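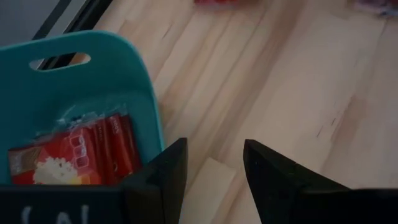

Packing Light Goods by Hand and by Rule: Speaker Notes

Speaker: Rosalie Schnyder, Banavow
Session: 25 minutes plus questions. Afternoon, 2:10 start.
Clicker is on the lectern. Water on the left.

Slide 1. Title

Name, company, one sentence on what Banavow does: we write packing instructions for small distribution sites, mostly dry food. Do not read the title aloud.

Say that the talk covers one item class, the soft snack pack, and one container class, the small open basket. Boxes and cans were covered in the April talk by Surachet Rattanakul, and his slides are with the organizers.

Slide 2. The item

Definition used in this talk. A soft pack is a sealed film package holding light, breakable contents: popcorn, crackers, cookies, chips. It has a printed front, a back, and two short ends. It has no fixed thickness. A caliper reading depends on how hard the caliper is closed, so we quote thickness under a stated load or leave it out.

Three properties to name, in this order:

Weight is low compared with volume. The weight limit of a basket is almost never reached with this class. At Drendale the limit is 1,000 grams per basket and the soft-pack baskets fill up first.

The surface is slippery. Film on film slides at a shallow angle. Film on smooth plastic slides at a slightly steeper one.

The contents break under point load. Flat load is tolerated much better. A pack lying under another pack of the same kind is usually fine. A pack with the corner of a can on it is usually crumbs.

Pause. Ask for hands: who packs soft goods last? Most will. Say that we will come back to it on slide 7.

Slide 3. The container

Open baskets, injection molded, curved rim, handle slot through the wall. The one on the slide is teal. We ask sites to pick one saturated color for baskets and keep it, chosen against the wrappers they handle most. A red pack in a teal basket can be checked at a glance from standing height. A red pack in a red basket has to be looked for.

Points on geometry. The wall meets the floor in a curve, so the usable floor is smaller than the outside dimensions suggest. A pack pushed against the wall rides up the curve and ends at an angle. For one or two packs it does no harm. For a full layer it costs space, and the layer above inherits the slope.

Handle slots: keep loose film away from them. Clear overwrap in particular. It is light and it travels up the wall. A strip caught in the slot gets pulled when the basket is lifted, and whatever is attached to the strip moves with it.

If short of time, skip the paragraph on geometry and keep the one on slots.

Slide 4. Overwrap

Some suppliers ship packs with a second layer of clear film, either around a single pack or around a group. There are two schools. Marti, our oldest client site, removes all clear film at the table before anything goes in a basket. Drendale leaves it on and accepts the bulk.

Our measurement favors removal for baskets that travel less than one room, and is undecided for longer trips. State it that way. Do not let it become a recommendation for all cases. The sample came from two sites and one season.

Clear film also has an inspection cost. It produces glare over the print. Codes and flavor names that are legible on the bare pack become hard to read under a crinkled layer, at some angles impossible. If the packing check depends on reading text, take the film off or move the lamp.

Follow-up question to expect: is the film part of the product? Answer: ask the supplier, in writing.

Slide 5. Staging on the table

The step most sites leave out of their written instruction. Packs are laid out on the tabletop before packing begins, printed side up, none touching the basket. 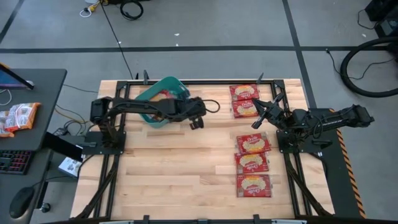 The layout we teach is a column along one side of the table, with a hand's width between packs and the basket toward the far side. Packs that are going in first sit closest to the basket. Overlap is allowed for the last ones out of the carton if table space is tight, but overlapped packs get picked up in pairs by mistake, so the instruction should say who separates them and when.

Tabletop material. Bare wood is good for this work. Film packs stay where they are put, and the light plank color contrasts with nearly every printed wrapper. Coated steel is easier to wipe, and packs drift on it. Sites with steel tables should add a mat.

Orientation. Front up, always. The wrappers in our reference set are red with white and yellow lettering and a picture of the contents, crackers or cookies, round, in the middle. A picture in the middle of the front is useful. The packer can tell front from back without reading. Wrappers with text on both sides and no picture need a training note.

Rotation is free. Packs may lie crooked on the table. Squaring them up takes time and gains nothing, as they are going to be turned in the hand anyway. Expect disagreement on this from the audience. Marti squares everything and will not stop.

Slide 6. The first pack

Place the first pack flat in a corner of the basket floor, long side along the wall, printed side up. Release it low. A pack dropped from rim height lands where it wants.

If it comes to rest at an angle, leave it until the second pack is in. The second pack often straightens the first. Correcting too early is the most frequent wasted motion in the Dinda recordings: hand in, adjust, hand out, then the next pack disturbs it again.

Dinda is our name for the timing exercise, by the way. Someone will ask. It has no meaning.

The figures, one line only: 1,966 placements recorded, 900 of them with no correction at all. The rest had at least one. We did not separate useful corrections from useless ones in the first pass, and that is a fault in the method. Say so before a questioner does.

Slide 7. Layers and order

Return to the show of hands.

Soft goods last is a sound rule for mixed baskets with rigid items. It is a poor rule for baskets holding soft goods only, where there is nothing to put first. For those, use:

1. Heaviest soft packs on the floor, flat.
2. Crackers and cookies next, flat, offset so the seals of one layer do not lie on the seals of the one below.
3. Popcorn and other puffed contents on top.
4. Nothing above the rim.

The fourth line is the one that gets broken. A pack standing above the rim is crushed when baskets are stacked, or falls out when they are not. Sites that paint a fill line below the rim report fewer arguments. We have no numbers on that and should not imply any.

On standing packs upright like files: it saves floor area and makes the prints hard to see. Acceptable for a single product. Avoid it for mixed flavors.

Slide 8. What goes in the written instruction

Keep this slide up while talking. Suggested wording, free to copy:

Clear the table. Set the basket at the far side, slot visible. Lay the packs out face up. Remove clear film if the site rule says so, and put it in the waste container at once. Place packs flat, heaviest first, released low. Do not correct the first pack. Stop at the fill line. Check by color and picture, then by text. Move the basket.

The instruction fits on one sheet at a type size that can be read from arm's length. Marti's first version ran to several pages and was kept in a drawer.

Slide 9. Open points

Seal position varies by supplier and we have no good way to write a general rule for it.

Humid rooms. Film behaves differently and our recordings were all made in dry weather.

Left-handed packers. The column should probably be mirrored. Surachet is setting up a trial at Drendale with 1,000 placements, half of them mirrored, same table height throughout.

Slide 10. Questions

Repeat each question into the microphone. If asked for the raw timing sheets, they can be requested from Banavow by email, address on the slide. If asked about glass jars, refer to the April slides.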